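Chapter 7
Closing the Loop: From Joint Commands to Task Plans

The earlier chapters treated the arm as a set of joints. You sent a position to a servo, read a position back, and worked out where the gripper should be. In this chapter the arm gets a job to do, and most of the work moves into software that decides which position to send next.

The job is block sorting. A tray stands to the left of the base, small blocks are the things to be moved, and the planner must choose a block, reach it, close the gripper and carry it to its goal. It sounds easy. Students who have only worked in simulation usually find that the first week goes to timing and bookkeeping.

Two programs are used throughout. Liria is the control layer, which talks to the servos. Bovov is the planner, which holds the list of blocks and goals. The two exchange messages through a shared log, and you will read that log often. Both were set up for this course by Pin-yu Ng, whose notes on the message format are in Appendix C.

Before any code runs, the arm should be laid out straight from its base so that the joint offsets can be read and saved. Every block used in an exercise has its own entry in the planner's list, with a color and a last known position.
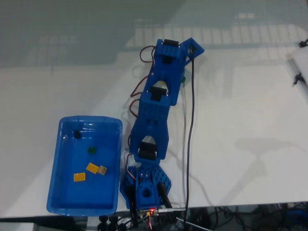

7.1 What the Planner Knows

Bovov stores the world as a table of objects. Each row has a color, a position, a confidence value and a time stamp. A block in the tray and a block on the open table are stored the same way, and only the region field differs.

The rows are updated by the perception module, Courtois, which runs more slowly than the controller. A row can therefore be out of date while the arm is in motion — a gripper passing over the table may hide a block completely. When that happens, Courtois lowers the confidence value and keeps the old position. It does not delete the row. A row is dropped only after 500 missed updates in a run of 1,000.
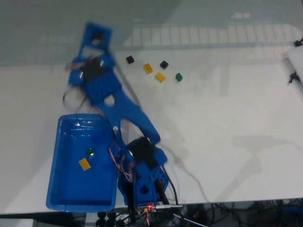

Figure 7.2. The arm in motion, with blocks both in the bin and on the open table.

Motion also affects the measurements themselves. Blur on the upper end of the arm makes the gripper hard to locate in a single image, even when the blocks are sharp. For this reason the gripper position always comes from the joint readings in Liria, and Courtois is used only for the blocks.

Section 7.2 builds the object table. Section 7.3 adds the rule for choosing the next block, and Section 7.4 compares it with the Drundon rule, which always takes the nearest one. You will need your saved joint offsets from Chapter 6 for all three.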